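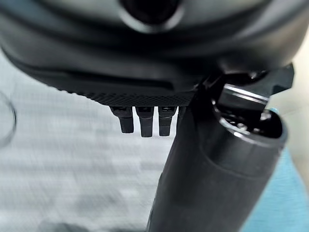 Dayana Zapata
Lead Instructor, Chassis and Running Gear, Zusthorpe Technical College

Chapter 5
Wheel Fit and Wheel Fasteners

Terms introduced in this chapter: bolt circle, center bore, hub-centric, lug-centric, offset, backspacing, seat, clamp load

A road wheel is attached to a vehicle by a small number of threaded fasteners. Those fasteners do not carry the weight of the vehicle directly. They press the back face of the wheel against the hub flange, and friction between the two faces resists the forces of driving, braking and cornering. If the clamp load is too low, the wheel shifts slightly on the flange with each revolution and the studs are bent back and forth. A stud that has worked in this manner for some distance will crack, usually at the root of the first thread outside the flange.

The chapter covers fit first and tightening second. A wheel that does not match its hub can't be made safe by tightening it further.

5.1 Bolt circle

The bolt circle is the imaginary circle that passes through the centers of all the studs. It is given as the number of studs followed by the diameter. The Mornetti utility wagon used in the worked problems has five studs on a circle of 135 mm, written 5 x 135.

On a hub with an even number of studs, the diameter is measured from the center of one stud to the center of the stud directly opposite. On a hub with an odd number there is no opposite stud. Measure between the centers of two adjacent studs and read the diameter from the table in Appendix C, or use a bolt circle template. Measuring from one stud to the outer edge of a stud across the hub is a common shop shortcut, but the result is only good enough to choose between patterns that differ by a wide margin. Some patterns are close enough that the wrong wheel will start onto the studs and then bind. Do not draw a binding wheel into place with the nuts.

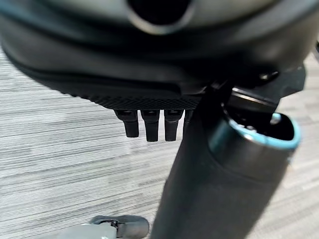 Figure 5.1. Round opening with a lighter rim; fine textured strip along the lower edge of the body.

5.2 Center bore

The center bore is the hole in the middle of the wheel. Where it fits closely over the raised pilot on the hub, the wheel is called hub-centric and the pilot locates it. Where the bore is clearly larger than the pilot, the tapered or ball-shaped seats of the nuts must locate the wheel, and the wheel is called lug-centric.

Aftermarket wheels are often bored oversize so that one casting will suit several hubs. A centering ring fills the gap. Rings are sold by inside and outside diameter, and both must be measured with a caliper. A ring left stuck on the hub after a change of wheels can hold the next wheel away from the flange, so the pilot should be checked each time a wheel is removed.

5.3 Offset and backspacing

Offset is the distance from the mounting face to the centerline of the rim width. It is positive when the mounting face lies toward the outside of the vehicle from the centerline, and negative when it lies toward the inside. The wagon in our problems has an offset of positive 24 mm.

Backspacing is measured from the mounting face to the inner edge of the rim. Older parts lists, including those printed for the Zillmont sedans, give backspacing only. To convert it to offset, the overall width of the rim must be known - the overall width, which is greater than the nominal width because it includes the flanges on both sides.

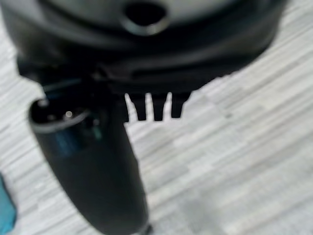 A change in offset moves the tire in or out and alters the scrub radius. It also changes the leverage on the wheel bearing. The effect on bearing life is treated in the next chapter, together with the Ó Briain method of estimating bearing load.

5.4 Seats and tightening

Three seat shapes are in general use: the cone, the ball and the flat washer. A cone nut in a ball seat touches only along a thin ring. It may reach its torque setting and still lose clamp load as the contact area wears.

Threads and seats should be clean and dry unless the maker states otherwise. Run all nuts down by hand, then tighten in a star pattern in two stages. The final setting for the wagon is 117 lb-ft, applied with the tire resting on the ground. Oil on the threads lowers friction, so the same torque reading produces a higher stretch in the stud.

Problem 5.1 at the end of the chapter asks for the offset of a replacement rim from its backspacing. Work it before reading Section 5.5.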